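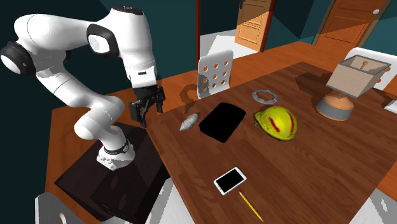 Vol. 6, No. 2, p. 14

Home Projects Reports Archive Contact

Pratent: what to buy for the tabletop arm
Zohreh Arabzadeh, Maarja Lukoševičius, Touran Nouri
Advisor: Ildikó Fülöp
Draft turned in September 17, 2023

1. Where we are

No hardware yet. Everything so far is in the simulator: arm on a pedestal next to a wood table, two-finger gripper, household stuff on the tabletop. The point of the semester is to decide what to order before the department money runs out, and to have reasons for it that are better than "the catalog photo looked good."

The arm itself is not in this budget. Shahla Parsa in the robotics lab is loaning us one and all we sign for is damage. So the list is gripper, fingertips, wrist camera, a table, cables, and things to pick up.

2. The money

Total we can spend is $700. Of that, $500 is department money and has to go through the purchasing portal, which wants a quote for every line. The rest is from the student project fund, paid back to us on receipts. The portal is slow. Touran put in a test request in July for a box of cable ties and it took most of the month.

First pass on the full list came to $623 before shipping. That looked fine until we saw the shipping on the gripper, which Enetti only quotes once you give them a loading dock address. We don't have a loading dock. Zohreh is asking if we can use the one at the library.

3. Gripper

Biggest line by far. Enetti parallel gripper, used, $445 with the adapter plate. Prurnine has one that is cheaper but the jaw opening is smaller, and they wouldn't tell us the finger length without a sales call. Maarja did the sales call. Still no finger length.

Jaw opening matters more than we figured at first. In the sim table set there is a hard hat and a big black cylinder, and then at the other end a pencil. No gripper we can afford closes on all of that the same way. We argued over this for a whole meeting and came out with: buy for the phone-sized stuff, grab the hard hat by the brim, skip the cylinder completly unless there's time in the spring. 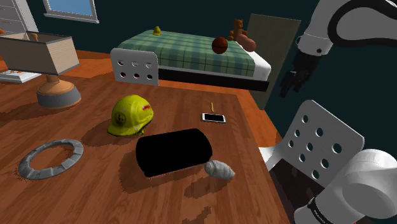

Fig. 2. Tabletop layout in the simulator, gripper raised over the table.

Grip force we are leaving alone. The used Enetti has one fixed setting, low, and Ildikó thinks low is right for students.

4. Fingertips

Cheap, so we didn't spend much time. Ordering two kinds of pads, soft rubber and a thin textured one. Flat things are the problem. A phone lying face up has almost no side to grab and the fingers need to get down close to the table without hitting it. In sim we can let the fingers touch the wood and nothing happens. On a real table that's a scratched table or a bent finger, and the bent finger is ours to pay for.

Spare fingers: yes, one set. Moved over from the "maybe" column after the meeting with Shahla, who has a drawer of bent ones.

5. Table

Wanted wood to match the sim. Real wood tables are too much, even at surplus. Options are (a) used cafeteria table, free, wobbles, (b) door blank on trestles, (c) ask the shop to cut something. Going with (b) unless the shop answers. Touran measured the door blank and it fits between the lab pillars with enough room left over for chairs on the far side.

Chairs are already in the room, not on the list. We do want them kept in the sim so the arm plans around them.

6. Wrist camera

This one is not settled. The Amini camera is small and has a decent mount, but the mount puts it right behind the gripper body, and we wanted to know how much of the table you lose. So we ran views from the wrist at low heights, with the phone between the fingers as the target.

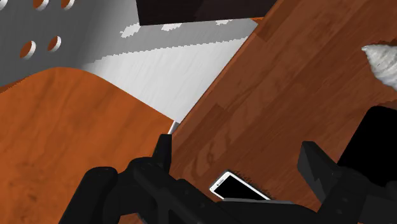

A wider lens would help some, and it also makes the gripper housing take up less of the picture, but Amini charges extra for it and the cheap version bends straight lines badly at the edges. The other way to go is an offset bracket. Maarja can print one in the makerspace for the cost of filament. Downside is the camera sticks out to the side and will hit something sooner or later.

Current plan: standard lens, printed bracket, a second bracket printed in advance. If the views are still bad we return the camera inside the return window and use a webcam on a pole.

7. Things to pick up

Not buying phones. Dead ones from the e-waste bin, Ildikó signed for them. Pencils we have. Hard hat, borrow from facilities. Lamp from Zohreh's apartment. Leaves about $20 for odds and ends, washers, drill bits and so on.

8. Still open

- shipping address for Enetti
- shop answer on the table top
- does the adapter plate fit the lab's arm, Shahla is checking the bolt pattern
- who keeps the reciepts (Touran for now)
- order date. Gripper first, everything else can wait on it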